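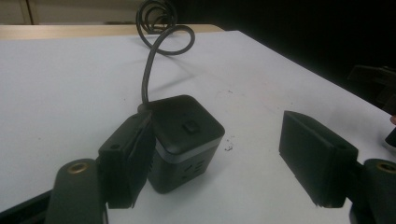 Will the robots make the job easier for the people who already have it? Parts of it, for some of them, and the parts they lose aren't always the ones they hated.

I've worked at the Nolen building in Jorodmont long enough to see three rounds of this. The newest round is handling: picking up small electrical goods, setting them down, winding cords, getting them ready to pack. Management's slide said 60 percent of the bench work could be automated by May. I asked which 60 percent and got a very nice smile.

My guess is it'll be the easy 60. A box shape with flat sides is a gift to a machine. A cord is another matter. It has its own ideas about where it wants to go, it remembers how it was wound, and it drags whatever it's attached to.

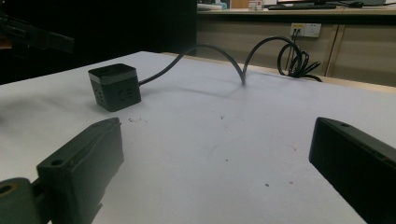 So who gets the cords? Hường Đào does, same as before, except now she gets only the cords. She used to do the whole job, start to finish, and the boring bits were where she rested her hands. Take those out and you have a full shift of the fiddly stuff. She told me her wrists hurt by 2 in the afternoon. On paper her output went up, so on paper this is a success.

The consultants from Maluleke talk a lot about "freeing people up." Fine, for what? I've asked that in two meetings. The first time I was told about retraining, and the retraining was 5 hours of videos plus a badge that says Operator. Same pay grade. The second time we ran out of time.

I'm not against the things. I watched one work for most of a lunch break and I'd be lying if I said it wasn't interesting. If it took the night shift I'd bring it flowers. But our old Merkel line was going to change everything too, and it's under a tarp by the loading dock with 81 cartons of spare parts that don't fit anything else.

What I'd like is for someone to ask the bench which jobs to hand over first. Hường has a list. It's on the back of a packing slip, it's pretty good, and she has been carrying it in her apron since the spring.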